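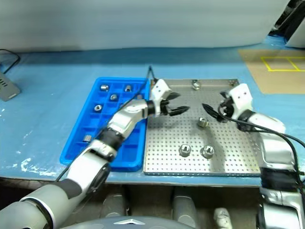 Pre-Purchase Safety and Inspection Checklist: Two-Arm Bench Sorting Kit

Product under review: Flunusus two-arm bench kit, evaluation unit
Supplier: Traltby
Site: Kitstead assembly building, small parts area
Inspector: Albane Lebrun
Task used for review: handling of small metal nuts between compartment tray and perforated steel plate
Inspection began: Thursday, 9:30 a.m.

Ratings used: Acceptable; Acceptable with comment; Correction required; Not inspected. A rating of Correction required must be closed in writing before the unit is run by anyone other than the supplier's technician or the inspector.

Section A. Documents and delivery

A1. Operating manual supplied in English, current revision.
Rating: Acceptable.

A2. Risk assessment supplied for the task under review.
Rating: Correction required.
Comment: The assessment delivered with the unit covers box packing only. Small loose metal parts are not mentioned. Traltby has been asked for a revised assessment that names the parts, the tray and the plate.

A3. Parts list matches items received.
Rating: Acceptable with comment.
Comment: One spare set of gripper fingers was listed and not received. The packing slip, number 519, has been marked accordingly and a copy returned to the supplier.

A4. Training record for each person permitted to start the unit.
Rating: Acceptable with comment.
Comment: Records are on file for 2 operators. The evening shift has no trained operator at present and shall not use the unit.

Section B. Work surface and layout

B1. Table stable, level and clear of items not needed for the task.
Rating: Acceptable with comment.
Comment: The table is firm and does not shift when the arms stop suddenly. The light blue surface is scuffed and shows white smudges near the front left edge. The wear does not affect safety. A cardboard sheet marked with yellow tape is kept at the far right corner and is not fixed down. It should be secured or removed before further trials.

B2. Tray and plate held in position.
Rating: Correction required.
Comment: The tray and the perforated plate are set side by side with almost no space between them. Neither is clamped. In one trial the tray moved when a gripper pressed against a compartment wall, and the next pick missed. Locating stops or a fixture plate shall be fitted. The supplier offers a fixture as an extra; the inspector's view is that it should be part of the kit.

B3. Small parts contained.
Rating: Acceptable with comment.
Comment: The raised walls of the tray contain the nuts well. The rim of the plate is low, and a nut dropped near it may roll to the table or floor. A shallow outer tray is recommended. The floor shall be checked at the end of each session.

B4. Lighting sufficient, without strong glare on bright metal.
Rating: Acceptable.
Comment: The arms cast shadows over the plate during work. No change in pick performance was noted when the overhead light nearest the bench was switched off.

Section C. Arms and grippers

C1. Covers in place, no cracks, no loose fasteners.
Rating: Acceptable.
Comment: Both arms were examined with power off and locked out. Joint bands were seated correctly.

C2. Gripper fingers free of damage.
Rating: Acceptable with comment.
Comment: The black fingers are pointed and come close to the plate in normal use. The points are a puncture hazard to the hand. Operators shall fit the finger guards whenever the unit is powered down for cleaning. Guards were supplied and fit properly.

C3. Arms cannot strike each other in the shared area.
Rating: Acceptable with comment.
Comment: The two grippers face each other across the upper part of the plate, and this is the closest working position in the program. The supplier's technician ran the position 16 times at reduced speed and 6 times at full speed. No contact occurred. The minimum distance setting is protected by a password, and the password had not been changed from the delivery setting. It was changed during the inspection.

C4. Pinch points marked.
Rating: Correction required.
Comment: No warning label is fitted near the joints on either arm. Labels shall be supplied by Traltby and applied where they can be read from the operator's position.

Section D. Cables and power

D1. Cables secured and clear of moving joints.
Rating: Correction required.
Comment: A thin cable runs along the length of the left arm, and a second rises from the top of the left gripper housing. On the right, a cable loops out near the gripper and hangs along the outside of the arm. The loop shall be shortened or clipped so that it cannot catch on the tray, the plate or an operator's sleeve. Enough slack must remain for full wrist movement.

D2. Ventilated equipment on the table has free air flow.
Rating: Acceptable.
Comment: The vent slots on the side of the gray box at the left edge shall be kept clear. Parts bins shall not be placed against it.

D3. Emergency stop within reach and tested.
Rating: Acceptable with comment.
Comment: Tested from both operator positions. The arms stopped promptly and held. The button cable is short, and the supplier has agreed to provide a longer one.

D4. Space below the table clear of leads and stored items.
Rating: Not inspected.
Comment: To be completed at the second visit, with the unit isolated.

Section E. Operation

E1. Dropped part handled safely by the program.
Rating: Acceptable.
Comment: The arm returned to its waiting position and called for an operator. It did not attempt to search for the part.

E2. Restart requires a deliberate action.
Rating: Acceptable.

E3. Persons kept outside the reach of the arms.
Rating: Correction required.
Comment: The manual relies on a floor line alone. Site rules at Kitstead require a barrier or a presence sensor for any unit that runs without a person at the stop button. The Obradović light barrier already approved for the packing area would meet the rule, subject to a fit check.

Status of the evaluation

The unit may continue in supervised trials at reduced speed. Full-speed operation and any decision to purchase are on hold until items A2, B2, C4, D1 and E3 are closed. Replies from the supplier should be sent to Albane Lebrun and should quote the item number.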